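Galería: doblar y embolsar camisas de cuadros para el mercadillo de Dalport

12/02/2023
37 veces compartido · 6 comentarios

El mercadillo de ropa de Dalport vuelve en April, en la nave de Gavach, y como cada año la parte más larga es preparar las camisas. Llegan de casas particulares y de dos tiendas que liquidan fondos, se revisan, se doblan y se guardan en bolsa transparente con la talla a la vista. En esta página reunimos notas sobre el doblado, que es lo que más nos preguntan quienes vienen a echar una mano por primera vez.

El método es el de siempre: camisa boca abajo, costados hacia el centro, mangas cruzadas sobre la espalda y, al final, el cuerpo hacia arriba en dos o tres pliegues. Con camisa lisa casi cualquiera lo hace bien a la segunda. Con cuadros cuesta algo más, porque la vista se va a las rayas y una desviación pequeña se nota mucho. También ayuda: las bandas anchas sirven de regla para saber si el costado va recto.

Camisa de cuadros oscuros con bandas blancas y grises, sobre mesa de madera. La manga va doblada en diagonal sobre la mitad superior y los costados ya están hacia dentro. Falta el bajo. 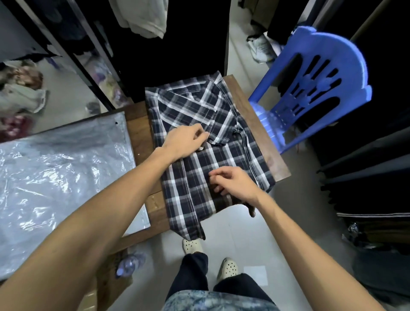
¿Hay que abrochar todos los botones antes de doblar?

Basta con el del cuello, el tercero y el último. Con esos tres el delantero no se abre al darle la vuelta a la prenda y quien la compra tarda menos en probársela. Las camisas de franela gruesa aguantan incluso con dos.

Sobre las mangas hay dos costumbres. Unos las bajan rectas, pegadas al costado, y otros las cruzan en diagonal. La primera deja un paquete más plano por el centro y más grueso por los lados; la segunda reparte mejor la tela, pero hay que vigilar que el puño no asome por el bajo. En Gavach aceptamos las dos. Lo único que pedimos es que las camisas de una misma caja vayan dobladas igual, para que la pila no se incline.

El bajo curvo es otro punto en el que se pierde tiempo. No queda recto por mucho que se estire, así que conviene meterlo hacia dentro unos 6 centímetros antes del último pliegue. Si la camisa es muy larga se hacen tres pliegues en vez de dos – el paquete sale más alto, pero cabe en la bolsa mediana.

Las bolsas son las de Wament, de solapa adhesiva. Este año hemos pedido 2000, en dos tamaños. Las que llegan arrugadas se alisan con la mano sobre la mesa antes de meter la prenda; no hace falta tirarlas. Se pide no cerrar la solapa hasta que la etiqueta esté puesta, que luego hay que despegarla y deja marca en el plástico.

En cada caja de Akl entran 13 camisas de franela o algunas más si son de algodón fino. La etiqueta de talla va en la esquina superior derecha, por fuera. Las prendas a las que les falte un botón se apartan en la cesta del fondo y se arreglan otro día.

Las mesas se montan a las cinco de la tarde y se recoge a las ocho. Quien tenga mesa plegable en casa puede traerla, a ser posible de la misma altura que las nuestras. La tela se dobla de pie, y con mesa baja la espalda lo nota enseguida.

Las cajas llenas se dejan junto a la puerta lateral, con la lista de tallas pegada en la tapa.

Recientes
Cómo quitar el olor a cerrado de la ropa guardada
Gavach: horario de recogida de ropa de abrigo
Perchas o pilas: cómo montamos los puestos en Dalport
Tallas antiguas y tallas actuales, tabla para imprimir
Qué prendas no admitimos este año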